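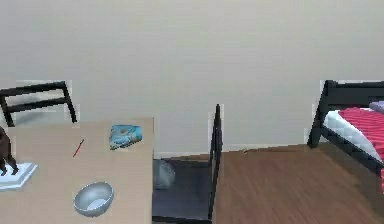
Table with a tan top beside a wood floor (render).

Flanach Room Cost Sheets

Version of 2018-05-12. Maintained by Damián Yáñez and Gisela Jara.

What this is

A set of CSV files with material and labor costs for small home repairs in Lagos and Urkine. We started it in October to stop retyping the same prices into every quote. There are 167 jobs in the main file, one row per job.

Files

jobs.csv - one row per finished job
materials.csv - what was bought for each job, with unit price
towns.csv - town names and the short codes used in the other two

Columns in jobs.csv

job_id: whole number, never reused
town: short code, see towns.csv
room: kitchen, bath, bedroom, hall or other
hours: labor hours, to the nearest half
total: final price paid, tax included

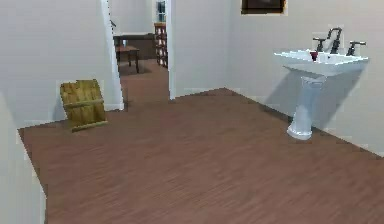
Prices are in local currency and are not adjusted for inflation. If a job covered two rooms, it is listed under the one that took more hours. We tried splitting those rows and the totals stopped matching the invoices, so we went back.

Known problems

14 rows have no hours. The paper slips were lost and we left the cells blank.
Paint is sometimes priced by the can and sometimes by the liter - check the unit column before adding anything up.
Job 52 was entered twice in older copies. It is fixed in this one.
Totals over 1000 used to have a comma in them. If your import breaks, you probably have an old file.

Not included

Customer names and street addresses. Nustura jobs are kept in a separate set and have not been checked yet.

Corrections

Send the job_id and the right value to Gisela. Please don't edit towns.csv by hand, the codes are used in the quote template too.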